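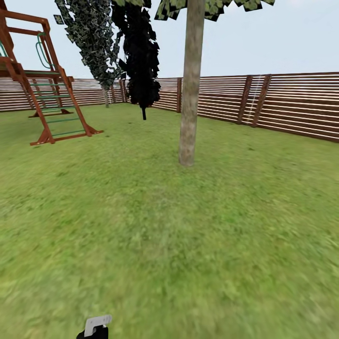 正月の間ずっとシミュレーターの庭ばかり触っていたので、本物の庭の草むしりはすっかり後回しになりました(家族の視線が痛いです)。今回はそのシミュレーター側、うちで「Kiltness」と呼んでいる仮想セルの手入れの話を書いておきます。

シミュレーションの機械は油も差さないし、ベルトも伸びないから楽でしょう、とよく言われるのですが、放っておくとこれがまた、ちゃんと調子が狂ってくるんですよ。物理エンジンを更新したら摩擦の既定値が変わっていたとか、グリッパーの原点がいつの間にか2ミリずれていたとか。年末に溜まったログを見返したら警告が293行もあって、温かいお茶を淹れ直してから腰を据えて読みました。

最初に直したのはグリッパーの取り付けです。白い指の部品と黒い本体は別々のモデルなので、親子関係の座標がずれると、カメラから見える指の位置まで変わってしまいます。ここは数字だけを信じず、何も持たせない状態でカメラの画を出して、前に保存しておいた画と重ねて確かめるのがいちばん早いです。Przemysław Gajewskiさんに教わったやり方で、もう何年もお世話になっています。

次が庭のほう。木の葉は平たい板を散らして作ってあるのですが、法線の向きが悪いと光を受けず、隣の木は緑がかった灰色なのに、一本だけほとんど真っ黒、ということになります。遊具のそばの細い木がまさにそれで、見るたびに気の毒になります。手前の芝がにじんで見えるのも気になっていて、テクスチャの設定をあれこれ試しているところです。板塀の縞はわりと気に入っているので、こちらはしばらく触りません。

それから衝突判定。太い幹は円柱ひとつで十分ですが、はしごの横木は一本ずつ形状を持たせています。まとめて箱にしてしまうと、アームが隙間に入れなくなるんですね。再計算には37分かかりました。その間に昼ごはんを食べて、戻ってきたらちょうど終わっていて、なんだか得した気分です!

仕上げに、同じ動作を600回近く繰り返す試験を一晩流します。Celeste Garridoさんからは、設定ファイルには必ず変更の日付を残しておくように、と言われているので、今回の分には2023/01/19と書き込みました。黒い木の法線は、次に時間が取れたときに直すつもりです。四月までには、たぶん。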